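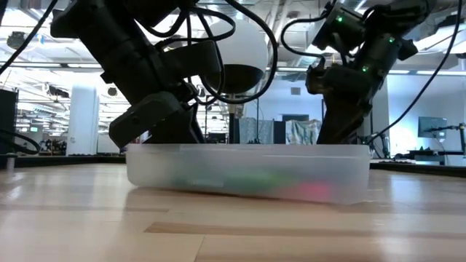 Jastville Community Board > House & Home > Junk drawers: sort them or leave them alone?

pundska_pete
Cleaned out the kitchen junk drawer Friday. Took the whole evening. Found 19 keys, two of which open something. My wife says a drawer like that should be sorted once a year. I say it's a natural feature, like a swamp, and draining it upsets the ecosystem. Opinions?

mrs_lint
Your wife is right. Dump it out, sort it, buy dividers, go on with your life. I got mine at Farkas Hardware and they've held up since we moved here.

gravelroad
Dividers are how you end up with seven small junk drawers.

mrs_lint
Mine has a section for batteries and a section for tape. I can find both in the dark. Can you?

gravelroad
I can find tape. It's stuck to the batteries.
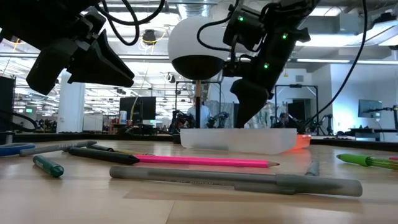 halfpint50
My weak spot is anything you write with. I throw one away and the next week I need to sign for a package. So now I test every one on the back of an envelope, and the dead ones go back in the drawer, because maybe they were just tired.

cunau_transplant
Back in Cunau my dad had a coffee can for those. More than 30 in there and we did our homework with a crayon.

mrs_lint
Scribble test, ten seconds, trash. This isn't hard, people.

pundska_pete
Update: I've been told the keys go too. I'm keeping them. The day I toss them we'll find a locked box with 500 dollars in it.

gravelroad
With your luck it'll have the other keys in it.

halfpint50
Disagree with mrs_lint on the once a year thing, by the way. If you sort it every April you never get the fun of finding a takeout menu from a place that closed.

mrs_lint
I have a section for menus.

cunau_transplant
Of course you do. Does Farkas still carry the dividers that stretch? Asking for my wife. She doesn't know I'm asking.

mrs_lint
Back wall, next to the shelf paper. Measure the drawer first. Inside, not the front.

pundska_pete
Can't measure it. The tape measure was in the drawer and now I don't know where anything is.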